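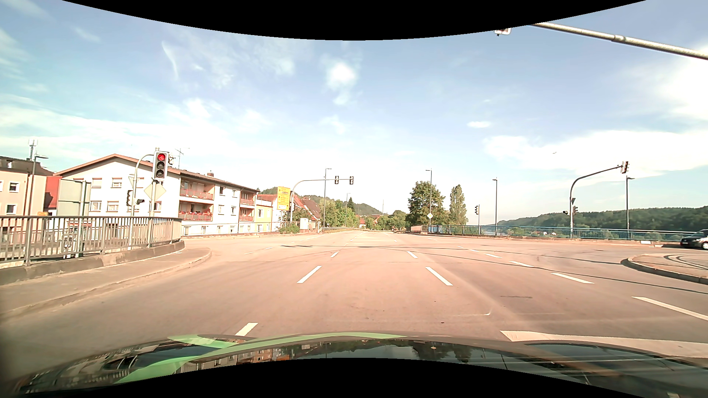 How to plan your first long drive without wearing yourself out

I put off my first proper long drive for years. I had my licence, I had a perfectly good little car, and I still took the train to see my sister in Lisdale because the thought of all those miles made my stomach go funny. If that sounds like you, please don't worry, you are in very good company! What helped me most was learning to think of a journey as a string of small pieces. A wide junction with lane dashes leading up to it and big white clouds overhead is one small piece, and you only ever have to drive the bit you're on. So get yourself a cup of tea and a sheet of paper and we'll go through it together.

Step 1: Write the route out by hand

Yes, even if you have a sat nav. I start with the two ends (for me it was Skancombe to Lisdale, which came to 100 miles by the road I chose) and then write down the places in between where the road changes. Keep it short. Mine says things like "through Korgate, stay on main road, second roundabout, signs for Louro". Use a thick pen, and read it aloud a couple of times the night before. You won't be looking at it while you drive, but it does seem to settle into your head, and if the sat nav loses its signal you can pull in somewhere safe and have a look.

Step 2: Choose your stops before you set off

I like to stop once every hour to begin with, even when I feel fine. Pick places with a toilet, somewhere to walk about and easy parking. The garden centre outside Korgate is my favourite (lovely cheese scones, and they don't mind if you only buy one), and I always allow 20 minutes there.
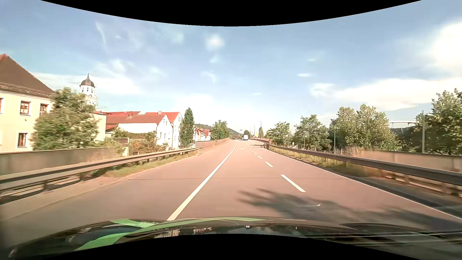 Write the stops on the same sheet as the route, with the time you expect to reach each one. Be generous with yourself. If the map says two hours, call it two and a half, and then a slow tractor or a queue at the lights won't have you fretting.

Step 3: Get the car ready the day before

Check the tyres when they're cold, top up the washer bottle, clean the inside of the windscreen as well as the outside and fill up with petrol. Then pack a bag for the passenger seat footwell if you're travelling alone, or hand it to your passenger if you aren't. Mine has water, a jumper, tissues, mints, sunglasses and a phone lead, plus a blanket in winter.

Step 4: Get into lane early

Busy junctions were the part I dreaded. Look well ahead for signs and road markings, check your mirrors, signal and move across in good time. And if you do end up in the wrong lane, just go where it takes you and turn round later when it's safe. I once saw rather more of Louro than I'd meant to, and found a very nice bakery.
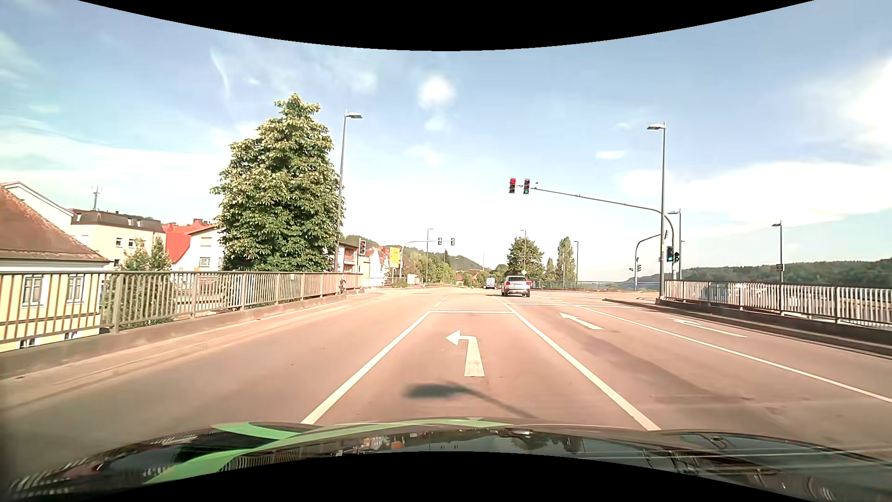

White arrows marking the lanes, with the left-turn lane straight ahead.

Step 5: Arrive and do nothing

Ring ahead and ask for the kettle to go on. Leave your first evening free if you possibly can, have something hot to eat, and save the unpacking for the morning.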